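Maintenance of a Hand-Held Gripper Tool
Final Report, Automation Laboratory II
Submitted by Crisanto Navarro
Supervisor: Lieven Dekker
Monday, January 15, 2018

1. Purpose

The objective of this project was to restore even finger closure on the hand-held gripper used at the Jimside bench and to write a service procedure that later groups could follow. The tool had been in use since the previous April without a recorded inspection.

2. Initial Condition

The left finger reached the closed position before the right one. Flat parts were turned slightly as they were gripped, and thin parts sometimes slid out during lifting. The service log, kept under the bench name Clostia, listed 642 closures before the fault was first reported.

3. Work Performed

The tool was removed from the bench and the fingers were taken off. Old grease was cleaned from the joints with a lint-free cloth. Play was found in 2 of the pivots, and the worn pins were replaced from laboratory stock. The linkage was then adjusted against a flat gauge until both fingers met it together. Screws were tightened in alternating order and marked with paint – a step missing from the earlier Findell worksheet.

4. Holding Check

After reassembly, each test part was gripped near its base, raised from the table and held for 15 seconds. The check was repeated 5 times per part. Glossy parts were included, as the earlier slipping had been most frequent on smooth finishes.
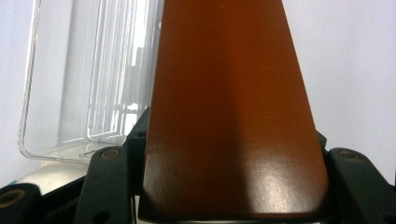 Figure 1. Glossy reddish-brown test part held at its lower end between the two gripper fingers.

No part dropped during the check. A small rotation remained on the widest part and was recorded in the log.

5. Recommendations

The pivots should be inspected at the start of each term. Spare pins should be stored in the Maldonado cabinet with the flat gauge. The remaining rotation has been left for the next group, which should begin with the right finger linkage.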